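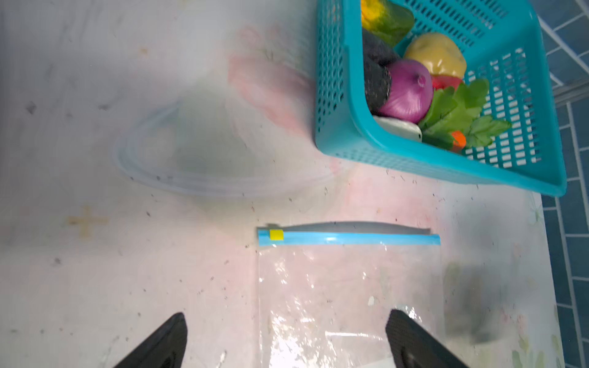
Can robots do kitchen chores yet?

kouris_s
Bagging veg, toy ones even. Clear bag, slider zip, two fingers. My kid does it in 5 sec. I say no, not yet

Delyth P
disagree. thin plastic is the hardest bit, give it till January

kouris_s
heard that at Lutov too. 36 tries on one bag, then they gave up

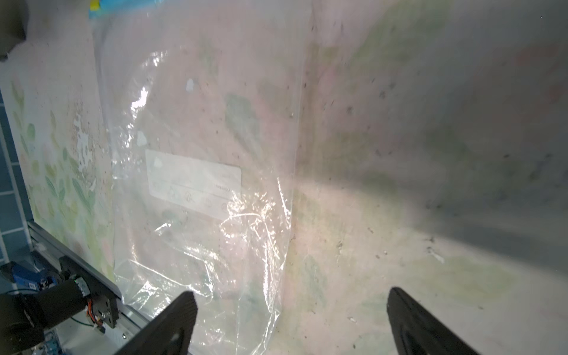 Bag lying flat, label side up

Delyth P
so crumpled film is hard, we knew taht. Doesnt mean never

nasrallah_e
Id pay for one that just wipes the table. forget bags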